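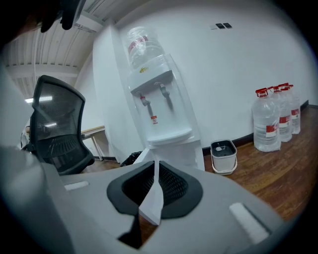 Wrist view with the water dispenser in the middle distance and the row of bottles to its right.

Masking the gripper out of wrist camera frames before feature tracking

This page covers how to build a static mask for a fisheye wrist camera and hand it to the tracker in Orkard. You need Orkard installed, a calibrated camera, and one recording of at least 45 seconds in which the gripper moves through a normal room.

Why mask at all

The tracker assumes that most of what it sees belongs to the room. In a wrist view the lower half of the picture is gripper, and the gripper moves with the camera. Corners picked up on the housing, the pads or the finger have no apparent motion, so they vote for a camera that is standing still. With enough of them, the estimated path shrinks or sticks in place, usually when the tool is pointed at something plain like a white wall.

Step 1. Export frames

Run

orkard frames session.rec --every 8 --out frames/

This writes every eighth frame. Do not undistort them. The mask is applied to the raw picture, before the lens model, and a mask drawn on corrected frames will not line up.

Step 2. Compute the variance picture

orkard variance frames/ --out var.png

Pixels that stay the same through the recording come out black, and pixels that change come out bright. The housing should show as a dark area. So should the dark corners of the lens, which you want to mask anyway.

Shiny parts of the gripper will look brighter than you expect, and so will anything you can see through. On ours the mesh inside the V opening comes out gray, because some of the floor shows through it. Mask it all the same. Features found through mesh are half mesh and half floor and they match badly.

Step 3. Draw the polygon

orkard mask edit var.png

Click around the outline of the housing. Go a little outside the edge. Then check these spots, which are the ones people miss:

The finger. If yours moves, mask everything it can reach, from fully open to fully closed.
The white pads. They have hard square corners and the detector loves them.
The far left edge, where the near part of the tool is out of focus. Blurred edges still produce weak features.
The upper corners. A hand or a strap can hang into view there. It won't show as static, so the variance picture is no help. Look through the raw frames and block the corner if you see something dark in it.

Save as mask.png. White is kept and black is ignored.

Step 4. Add it to the config

tracker:
 mask: mask.png
 mask_grow: 8
 max_features: 2000

mask_grow is in pixels. It widens the black area so that the detector's patch does not overlap the gripper. Leave max_features at 2000 for the first run. Masking reduces the area, not the limit, so the same number of features will now be packed into the upper part of the picture.

Step 5. Check the overlay

orkard track session.rec --overlay

Pause on a few frames and look at where the dots land. In an office corner like the one at the top of the page, good ones sit on the light fixture, the ceiling ridges, the edge of the pillar, the wall plate and the dispenser taps. Be suspicious of dots on the clear jug and on the bottles. What you see there is partly reflection and refraction, and it slides as the camera moves. The outlier test drops most of them. If it doesn't, lower the reprojection threshold before you start masking room objects by hand — a static mask can't follow them.

The same goes for people. Someone at a desk is fine while they sit still and a nuisance when they stand up.

Common problems

"Mask size does not match": the mask was saved at preview size. Open it again with the --full flag.

Tracking is lost more often than before: the polygon is too generous. Trim it around the top edge of the housing first.

Path still sticks: the mask is upside down. Some Morais camera drivers flip the picture on load, and the mask is not flipped with it. Set mask_flip: true.

Redo the mask whenever the camera mount is loosened or the finger is changed.

Hélder Paiva, last edited 10/8/20. Thanks to Rosário Antunes for the note on flipped masks.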